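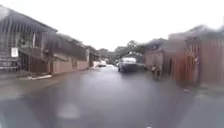
Heavy rain on the street.

Gresby Racing Syndicate: Frequently Asked Questions

What exactly do I own?
One share of a gelding named Ernex. There are 34 shares. Please don't ask which part of the horse is yours; the trainer has heard it.

What does it cost?
$300 a month, which covers training, feed and shoeing. Vet bills are extra and arrive when you've just booked a vacation.

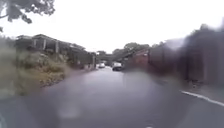

Can I talk to the trainer?
Melahat Keskin sends an update every 2 weeks. She reads all email and answers the polite ones. Suggestions about riding tactics are filed -- she won't say where.

Has he won anything?
He has one win from 17 starts. He ran third in July and looked pleased with himself.

What happens if a race is called off?
The track decides, usually after you've parked. Entry fees are refunded to the syndicate account. Gas money isn't.

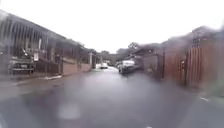

May I bring friends to the paddock?
Two guests per share, if you tell Milagros Arancibia the day before. Closed shoes, no umbrellas near the horse.

How do I sell my share?
Offer it to the other owners first. If they all go quiet -- and they may -- you can sell to anyone we approve. The transfer form is at the office.

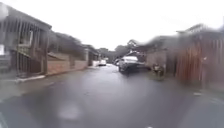 Wet road, overcast sky.

Last updated August 6, 2024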